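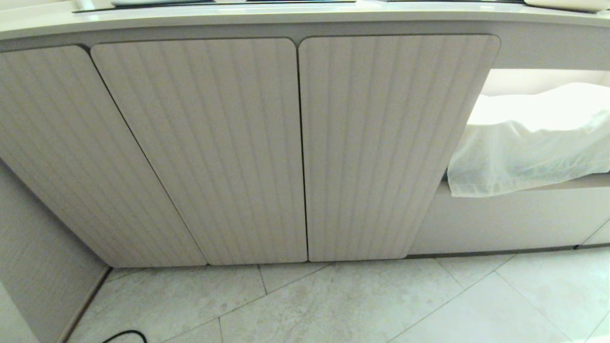
Lusteo trial at home: first impressions of the tidying service

Forums > Home Robots > Services and Subscriptions > Rerstead area

Filed under: Reviews, Household, Trial offers

fennel_and_fog
17 March 2025
Has anyone else signed up for the Lusteo trial? You get the robot for 12 visits, with a handler who brings it in and sets it going, and then you decide whether to carry on. We've had 2 so far and I'm completely hooked!

The photo is from the robot's own head camera, which you can look at in the app afterwards (I've spent far too long on this). It's at the low cupboards with the ribbed fronts, and the white cloth in the open shelf on the right is what I'd put on its list: take out, fold, put back. I love that you get its view of the job. My kitchen looks enormous from down there.

Folding is slow but really neat. Wiping down is better than mine. The cupboards are where I've got questions. Is anyone else's struggling with doors that have no handles?

mossgate
Handleless doors are its weak spot, yes. Ours are flat white ones and it pressed the wrong corner over and over until Ga-eun Jang (our handler, lovely, very patient) showed it where. It's been fine on those doors ever since. You might find the grooves help, as it has some edges to look at.

Pavel_in_the_loft
Or they make it worse. Grooves look like gaps if you're a machine hunting for the edge of a door. Look at that picture, the proper gaps are thin and dark and so is every line of shadow in between, more or less. I'd put a bit of tape on the press point for the first few visits and then peel it off.

fennel_and_fog
Tape is a great idea, thank you. I'll ask Bit-na, she's ours.

mossgate
I don't agree about the tape, sorry Pavel. If you tape it, it learns the tape. We had a sticker on the dishwasher and the day my son pulled it off the robot just stood there. Much better to let the handler teach it on the bare door, even if you lose half a visit.

Pavel_in_the_loft
Half a visit out of 12 is a fair bit to lose! But point taken, you've had yours longer than me.

oldtyme_sue
I had the Droltovix before this and want to stick up for it a bit. It was noisier and it couldn't fold to save its life, but it opened anything. Drawers, sliding doors, the horrible stiff larder. If cupboards are what you need most I'd look at that first. If it's laundry and surfaces then Lusteo wins easily, I was amazed at what it did with a fitted sheet.

fennel_and_fog
A FITTED SHEET? I haven't dared. Going on the list for next time.

Gosselin_fitter
I put kitchens in for Gosselin and get asked about this more and more. Curved worktops like that one throw people too, never mind robots. Two things worth checking on push fronts: how hard you have to press, and how far the door springs out. You can usually wind the catch out a turn so it pops open further, then there's something to get hold of. Takes a minute per door. Don't overdo it or they won't sit flush.

fennel_and_fog
Brilliant, I had no idea they could be adjusted. Will try one door and report back.

Other things I've noticed, in case it helps anyone deciding:

- It copes well with our pale floor tiles. The handler said shiny floors can confuse it but ours have only a slight sheen and it's been steady.
- Pick up cables. There's one on the floor at the bottom left of the picture and I now do a quick sweep before each visit.
- The app is good, except the list is in the order you typed it and you can't drag things about. Please fix this, Lusteo!
- Thin see-through fabric takes it longer than a tea towel.

quillback
What does it cost once the trial's over? The site is vague.

mossgate
We were quoted 311 a month for weekly visits, which made me gulp. There's a 50 deposit as well but you get that back. Fortnightly is less but they wouldn't give me a figure until the trial's finished.

quillback
That's a lot for cupboards it can't open.

mossgate
It can open them, it just needs showing! I've got bad wrists and having the bedding folded is worth it to me. Might not be to you, fair enough.

oldtyme_sue
They told me prices are being looked at in September, so I'd start with fortnightly and see.

fennel_and_fog
Quick update on the catches: wound the middle door's out one turn and it springs open loads further. Bit-na Kong is back with the robot for visit three soon and I'm leaving the other two as they are so we can compare. No tape, for now (sorry Pavel).

Pavel_in_the_loft
I'll get over it. Post the sheet as well please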